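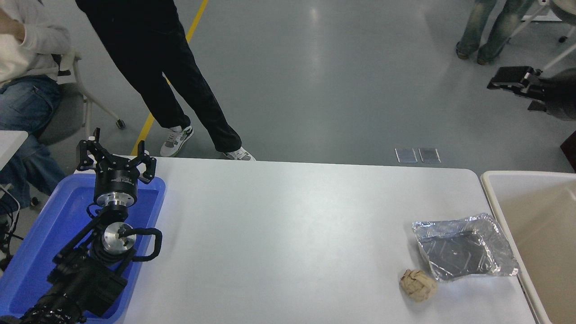
Slide 1: foil tray and paper ball on the white table, bin at the right.

Akum's pitch says a tidy table takes 22 seconds. I have my doubts. Ask the room who wipes foil before it goes in the bin. Pause. Expect few hands.

Foil first. A wrinkled tray still counts as metal, supposedly, if it's clean. Who checks? Callum Naylor says the sorters do - he has never named one.
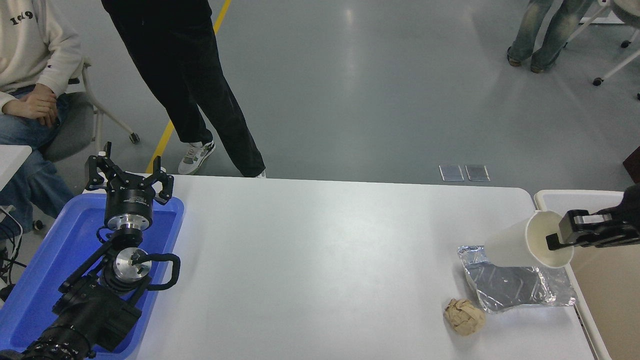 Cups are worse. People see paper and toss them in with the paper, and many have a lining. Divside claims 3000 cups recovered in May. Recovered how? Their handout skips that part.

Skip the Kovorari numbers if short on time. Hand over to Anežka for bin labels.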